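The Second Life of the Corner Hardware Store
How small-town shops in the Nuremton valley are learning to sell less and know more
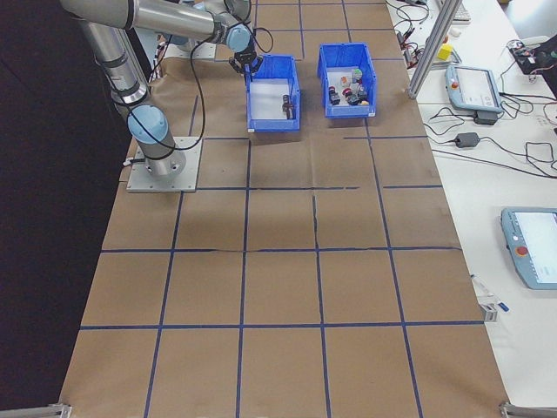
To Sevim Ateş, the question of whether a town still needs a hardware store was settled in May, when the river came over the lower road and people wanted sump hoses before dark. A website, she remarked, could have promised her one by the end of the week. The store on Canal Street had four in the back room, and a clerk who knew which clamp went with them.

Her view is widely shared in Nuremton, a former mill town where the number of independent hardware stores has fallen from five to two within the working life of the present owners. The remaining shops, Jorano Supply and Pawłowska & Daughter, stand at opposite ends of the business district. They have survived by different means, and between them they offer a fair picture of what is happening to the trade in towns of this size.

Jorano Supply occupies a brick building with a loading door on the alley side. Its owners gave up garden furniture, paint mixing and holiday goods over a period of several years and turned the floor over to plumbing, electrical parts and fasteners. The fastener aisle is now the longest in the store. Screws are sold singly from steel drawers, a practice that larger retailers abandoned long ago on the grounds that it costs more in labor than it returns in sales. The management at Jorano does not dispute the arithmetic. It holds that a customer who comes in for a single machine screw will generally leave with something else, and will come back when the water heater fails.

Pawłowska & Daughter took another road. The shop was founded as a locksmith's and has returned in large part to that business, with key cutting, window screen repair and blade sharpening making up the greater share of its income. Retail goods fill the front room only. The back room is a workshop, open to view through a half door, and on most mornings there is a line of storm windows leaning against the wall with paper tags tied to them. Repairs are taken in until four in the afternoon. The shop does not accept small engines, and a sign to that effect has been repainted at least once.

The pressures on both are familiar. Wholesale suppliers have raised their minimum orders, so that a store wishing to stock one unusual hinge may be obliged to buy a case of 20. Insurance on older commercial buildings has climbed. Younger employees are difficult to keep, for the wages are modest and the knowledge required takes years to acquire. A clerk must be able to look at a worn faucet stem and name its maker, or at least know which of several drawers to try first.

Amirhossein Ghasemi spent eleven seasons behind the counter at Jorano before moving to the buying desk. He describes the work as a kind of translation. Customers rarely know the name of the part they need. They know that it sits under the sink, that it is shaped like a mushroom, and that it has begun to drip. "Half of them bring the old one in a sandwich bag," he said. "Those are the easy ones."

That knowledge has seldom been written down. When the Susari brothers closed their store on Mill Hill, they left behind a wall of cabinets in which the stock was arranged by a system that only the elder brother understood. Jorano bought the contents and spent most of a winter sorting them. Among the finds were window sash pulleys of a pattern used in nearly all of the town's mill housing, and these have sold steadily ever since to owners restoring their homes.

The housing itself may prove to be the trade's best protection. Nuremton's row houses were built quickly and to a common plan, and their doors, sashes and radiators share fittings that no national chain has reason to carry. As long as residents choose to mend these houses, there will be work for a shop that understands them. The town's planning office has begun to recognize the connection, and its guide for owners of older homes now advises them to ask locally about replacement hardware before ordering new windows.

Whether such measures are enough is a matter of opinion. The owner of Pawłowska & Daughter expects to hand over the business in due course, and the daughter named on the sign has herself a son who cuts keys there in the summer months. Jorano's lease comes up for renewal next year – the landlord has indicated that the terms will change, though not by how much. In the meantime the store has extended its morning hours. The doors open at half past six, and the contractors are usually waiting in their trucks by then, with the heaters running and the day's list on the dashboard.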